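Z-block (puzzle piece)

A Z-block, also S-block, zigzag or step piece, is a puzzle piece made of cubes joined face to face so the outline steps sideways. Found in packing puzzles, cube-building sets and stacking toys. Usually one of several pieces in a set, each a different shape and often a different color.

Shape and names

The flat version has four cubes: two in a row, then two more in a row shifted over by one. Some makers use Z for one direction and S for the other. In a flat solid piece the difference goes away, you just flip it over. Longer or bent versions exist and get sold under the same name, which confuses people buying spare parts.

Flat four-cube pieces touch the table in different ways depending how they are set down. Lying flat, all four cubes rest on the surface. Standing up, only some do and the rest hang over, so the piece can tip if bumpd. 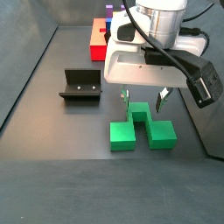 Bright green Z-shaped block on a smooth tabletop, between the open fingers of a gripper.

Materials

Wood, plastic and foam are all common. Wooden ones are glued up from loose cubes or cut from one board. Plastic ones are molded, sometimes hollow. Grooves between the cubes are for looks on many sets, but they help children count the units.

Use in puzzles

Hard piece to place. Leaves single-cube gaps on both sides if it goes in late, so most solvers put it down early, against a wall or corner. The Testesero set has 6 pieces and only 2 of them are zigzags; its booklet gives 171 figures to build. Gurnero sells a larger box with 100 loose cubes and no glued pieces at all, so users make there own.

Plornine dropped the zigzag from its toddler line in April and replaced it with a straight bar. Older boxes still turn up second hand.

Storage

Does not stack neatly. Two zigzags nest together if turned the same way, saves some room in the tray.

See also

Packing puzzle
Polycube
Yalçınkaya cube set

Last edited 2023-06-14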